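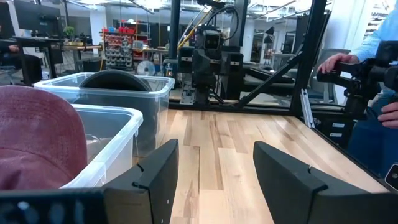

Hat season is coming, and I have been sorting like a woman possessed! Every April I promise myself I'll get the caps, beanies and sun hats under control before the spring crowd arrives at Stallgate, and every April I end up with one giant heap behind the counter and a line of people asking if we have anything in red. So this year I started early, with two clear plastic bins, a wooden tabletop and one faded pinkish-red cap waiting its turn beside them. It's a small start. I can't tell you how much better I feel already.

If you missed the last newsletter, we have close to 200 pieces of headwear to get through before the swap opens (thank you, Murnine branch, for those very full bags). Most of it is in great shape. Some of it is in what my grandmother used to call "gardening shape," and those have their fans too. What we've never had is a system that lasts past the first morning, and I think clear bins may finally be it.

I used to be a cardboard box person. Boxes are free and they stack, and you can write on them with a fat marker. But then you have to open every single one to find the gray beanie you know you saw an hour ago, and by the afternoon they've all been opened and shuffled and the writing means nothing. With a see-through bin you get the answer from across the room. Dark stuff especially! I always thought black and charcoal things would vanish in storage, and they're the easiest of all to spot through the side. 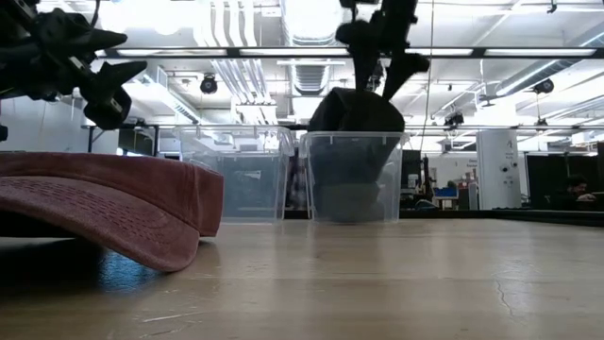

The plan is two bins per table, side by side, with one for soft things and one for anything with a brim. Soft things can be bunched up and pushed right down, they don't mind a bit. Brims do mind. A baseball cap that spends a month under a pile of scarves comes out with a bill like a potato chip, and I've never had much luck steaming one back. Caps go in last, crown up, one tucked behind the next like spoons, and please stop at 5 deep or the bottom one gets squashed.

Coralie Baxter asked me what to do about washing, and it's a good question with a boring answer: check the label, and if there isn't one, use cool water in the sink with a little dish soap. Go easy on the older cotton ones. That washed-out, dusty red you get on a cap somebody has worn for years is lovely and I'd hate for us to scrub it off. Perforated brims collect lint in the holes, so give those a once-over with a dry toothbrush first. Let everything dry over a bowl or a balloon (yes, a balloon, blown up to head size, it works great) and don't bin it until the sweatband feels dry all the way around.

Labels next. I was going to tape cards on the outside, but tape leaves that gray gunk on the plastic that never quite comes off. Beverley Hoani slips a card inside against the front wall, facing out, and I'm copying her. Write big. "SOFT" and "BRIMS" is plenty, we don't need sizes.

We could still use a few more bins before opening day. Clear ones only, please, with or without lids, and it's fine if they're scuffed. Roughly 40 would cover every table plus the overflow shelf, and the folks over at Girulau have already promised us a stack. You can leave yours inside the McPhee Street door any morning before 11.

And if you have a hat at home you never wear, bring that too! I've already got my eye on the red cap, so I may have to swap something good for it. There are 3 straw hats in my hall closet that could go, and I'll try very hard to come home with fewer than I brought.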